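Hildegard Bauerfeind
Thread on boiling water. Four people asked me the same question this month after the Florkberg hut weekend: why were the potatoes still hard after the time on the recipe card? Long answer follows.

Hildegard Bauerfeind
Water boils when its vapor pressure matches the pressure of the air above it. At sea level, on an average day, that happens at 100 °C. Go up to 1000 meters and you get just under 97 °C. At 2000 meters it's a little over 93 °C. The hut is near the second figure.

Hildegard Bauerfeind
Seven degrees sounds like nothing. For pasta it mostly is. For potatoes, dried beans and anything else that softens through the breakdown of pectin, it matters a lot. That reaction is steep with temperature. A bean that is done in an hour on the coast may want close to two up there.

Hildegard Bauerfeind
Turning up the burner does not help. Once the water is boiling, extra heat goes into making steam. The temperature stays where it is. A violent boil and a lazy boil cook a potato at the same speed, and the violent one breaks the skin.

Hildegard Bauerfeind
The idea behind this is latent heat. The classic experiments date from 1761 and the years right after. The odd result at the time was that a thermometer in melting ice or boiling water stops moving while heat keeps going in.

Hildegard Bauerfeind
Numbers, for those who want them. Heating a kilogram of water from 20 °C to 100 °C takes 335 kJ. Turning that same kilogram into steam takes 2257 kJ more. Getting to the boil is the cheap part.

Hildegard Bauerfeind
Put a 2000 watt burner under it and assume every watt reaches the water, which no burner manages. You hit boiling in under three minutes. Boiling it dry takes almost 19 more.

Hildegard Bauerfeind
Real burners are worse. A gas flame under a narrow pot sends more than half its heat up the sides and into the room. Induction does much better. The camp stove at the hut, in the wind, with no screen – I'd rather not calculate it.

Hildegard Bauerfeind
Yuk-lan Kuo asks about salt. A teaspoon per liter raises the boiling point by less than a tenth of a degree. To gain back the seven degrees you lost at the hut you would need brine so strong that the potatoes would be inedible. Salt for taste.

Hildegard Bauerfeind
Eun-seong Seo asks whether weather counts. Yes, slightly. A deep low in December can drop the pressure enough to take a degree off the boiling point. If you calibrate a kitchen thermometer in boiling water, look up the station pressure first. Use station pressure, the uncorrected one. The figure on the weather report has been adjusted to sea level and will mislead you on a mountain.

Hildegard Bauerfeind
For the same reason ice water is the better check. The melting point barely moves with pressure. Crushed ice, a little water, stir, wait two minutes, read. If it doesn't say zero, write the offset on tape and stick it on the handle.

Hildegard Bauerfeind
My own thermometer reads 0.6 high. It has read 0.6 high for nine years. I have stopped thinking of it as a fault.

Hildegard Bauerfeind
Aksel Ketilsson suggests a pressure cooker for the hut. Correct. It sets the pressure above the surrounding air by a fixed amount, so it runs cooler on a mountain than at home, but still well over 100 °C. Add five percent to the time for each 300 meters above 600. Most manuals have a table close to that. Trust the manual over me.

Hildegard Bauerfeind
Without one, your options are smaller pieces and more time. Cut potatoes in half and heat has half as far to go in the short direction. Conduction time goes with the square of the thickness, so a slice half as thick needs a quarter of the time to warm through. The softening itself still takes as long as it takes.

Hildegard Bauerfeind
Beans: soak overnight, pinch of baking soda, start after breakfast. There is no trick beyond that.

Hildegard Bauerfeind
Someone will bring up tea. Black tea at 93 °C is a bit flat. Green tea is happier up there than at home.

Hildegard Bauerfeind
Last one, on lids, as Eun-seong Joo and I disagreed about it over dinner.

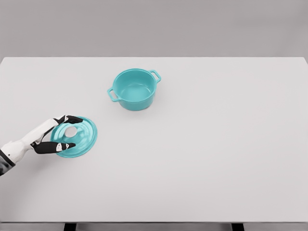
KITCHEN PHYSICS / Lids

A loose lid does not raise the boiling point in any way you could measure. Its weight spread over the opening adds a fraction of a percent to the pressure. What it does is keep vapor in, so less heat leaves with the steam and you can hold a simmer on a much lower flame. Eun-seong's position was that it cooks hotter. Mine was that it cooks cheaper. With the lid off and the flame low, a wide pot can slip below boiling without anyone noticing, so in practice the lid may well give you a warmer pot – I'll concede that much. Bring more gas next time.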